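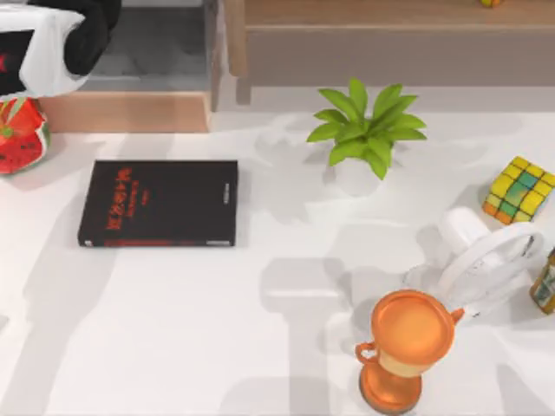

Re: [lab-kit] Second arm, yes or no, and where is the money
From: Bence Sárközi
Sunday, 9:40 pm

On Sunday morning, Petek wrote:
> I still don't see why we need anything before June. The simulator
> works, it costs us nothing, and the Rolometti quote has gone up
> again. Can someone tell me in plain words what we'd be buying
> and what happens if we don't?

Plain words it is. I've cut the rest of the thread, including the part where we argued over bench paint.

The simulator doesn't cost us nothing. It costs us whatever the render box costs, and that box has been on loan from Prastov so long that their accounts people have begun to use the word "ours" in bold. They want it back or they want paying. I'd budget for paying.

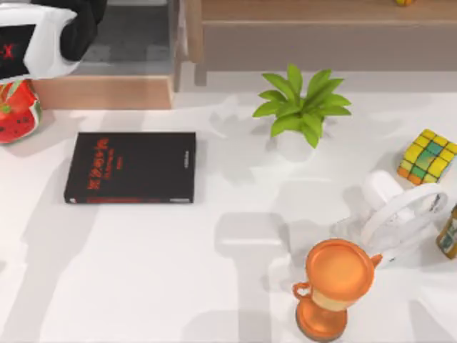

The Rolometti quote is for one arm, one gripper and a mounting plate, with 30 days to accept. Freight is extra, naturally, as is the cable, because who would want a cable. I asked whether the base model would do and I think it would, so long as we're realistic about the tabletop jobs. The simulated table has a book lying flat, a potted plant, a puzzle cube and an orange trophy cup with two little handles, and I'd want to buy real versions of all of them before signing for the arm. A flat book is a miserable thing to pick up. If the base gripper can't manage one, we should learn that on Tultico's demo unit and on Tultico's electricity.

What I'd put in the plan, in order:

1. Settle up with Prastov for the render box. Dull, overdue, and the only item with a person phoning me about it.

2. Props for the real bench. I've pencilled in $200. Two puzzle cubes, please, so we can have one up on the shelf and one down at the gripper, same as in the simulation. Staplers we can take from the front office if we're quick.

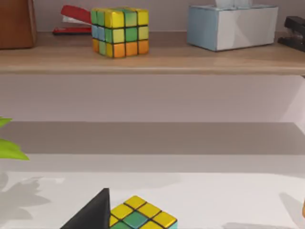

3. A half day at Tultico with our own props in a box. They've offered 2 dates and I've lost the email with both of them in it, so I'll ask again.

4. The arm, if item 3 goes well. Spares come out of the same line. Last time we put spares on a separate line, it was "harmonised" and we got a whiteboard.

If we don't buy, we carry on in simulation and the grant report says so. I can live with that, though I'd like somebody else to write the paragraph.

Petek, the spreadsheet is in the usual folder. The freight figure is in row 102 and it's a guess. Please don't sort the sheet by price again - the formulas haven't recovered.

Bence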